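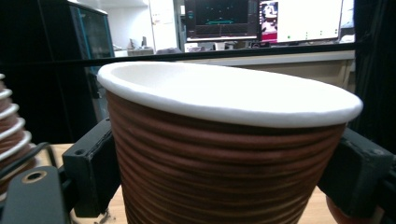 Fluvudby Shared Workshop
Cup handling build: second progress report to the Arkberg small grants desk
Apr 19, 2019
Prepared by Friederike Harms

Where we are

The gripper closes on a paper cup and holds it upright. I realize this is a modest sentence to open a report with, given that you have now paid for two parts orders and a power supply, but our last report had to get by on the phrase "encouraging noises."

You will remember the plan from the application. We want a hand-held gripper that records how a person takes cups off a stack and sets them out, and then a small arm, built from the same gripper parts, that does the job at the workshop's open evenings. The hand-held tool is finished apart from cosmetic matters. The arm exists as a shoulder, an elbow and a box.

What got done this period

Fingers. The first pair were printed too thin and flexed like rulers. Hauke Schwerdtfeger redrew them as plain black blocks with a mounting hole near the top, and we have stopped trying to make them elegant. They have flat faces and they swap out with one screw each. We printed spares in the same batch, having learned something from the first batch.

Grip force. Too little and the cup slides out. Too much and you own an oval. The ribbed cups turned out to be kinder to us than the smooth ones, because the ridges give the fingers something to lean on. We settled on a soft limit in the controller, set by hand with a small screwdriver and a certain amount of language. It holds for cups of the type we buy. It doesn't hold for the ones Hauke brought from home, and I have asked him to stop bringing them.

Cable. The thin cable to the gripper body now runs in a loop with enough slack for the wrist to turn. The earlier, tidier routing pulled the connector out of the board on every third twist. It looked very nice in between.

Recordings. We have 130 usable recordings of a person picking up a cup with the tool. The target for this period was 1,000. I would like to dwell on the quality of the 130.

The shortfall has two causes. The old recording program dropped its clock whenever the computer went to sleep, and we only noticed after a long and cheerful afternoon of work that had to be thrown out. The other cause is that separating one cup from a nested stack is much harder than the application suggested. The application was written by me, at a kitchen table, by somebody who had never tried to do it with two rectangular fingers. Two cups come up together, or the whole stack comes along to keep them company. We now loosen the stack by hand before each session and say so in the notes that go with the recordings.

What didn't get done

The arm's wrist. The bearing we ordered from Reuter arrived in the right box and the wrong size. The replacement has been sent. Until it's here, the arm can point at a cup and do nothing about it.

The safety cutoff is wired but hasn't been tested under load. No one outside the build group will be allowed near the moving arm until it has been. This is our own rule and we aren't asking to have it relaxed.

The public write-up, promised for this period, is a page of headings. Some of the headings are good.

Money

Spending is within the approved amount. Motors and the power supply came in under the estimate, and filament came in over it, for reasons covered under "Fingers." The line for consumables is nearly all paper cups. We got through 38 in one evening while setting the grip force, and the survivors were used for coffee. We ask your permission to move what remains in the travel line to spare parts. The travel was to have been a visit to the Hilow workshop to see their arm, but they have kindly sent us their drawings instead, along with a list of everything they would do differently. It's a longer document than the drawings.

Next period

We have cut the plan down to what we think we can do by July:

Fit the wrist bearing and get the arm moving through its full range with no cup in it.
Test the cutoff under load and write down the results, including dull ones.
Record more pickups, with the stack in 4 fixed positions on the table so the sets can be compared.
Try a narrower fingertip for splitting nested cups. Hauke has a sketch. It looks like a shoehorn.
Turn the headings into a write-up.

The original goal of 1,000 recordings stands, but I'd move it to the end of the grant. At our present pace, with the new recording program behaving, it's reachable. With the old one we would have been reporting to your successors.

Decisions we need from you

Approval to shift the travel money, as above. A yes or no on lending the hand-held tool to Hilow for a short spell once the spare is assembled; they would return their recordings in the same format as ours. And word on whether the final demonstration must include liquid. The application says "serve." We had been reading that as "hand over a cup," and Hauke has been reading it as "hand over a cup of something," and the bench electronics would like to know which of us is right.

Parts list and the raw spending sheet are attached separately.

F. Harms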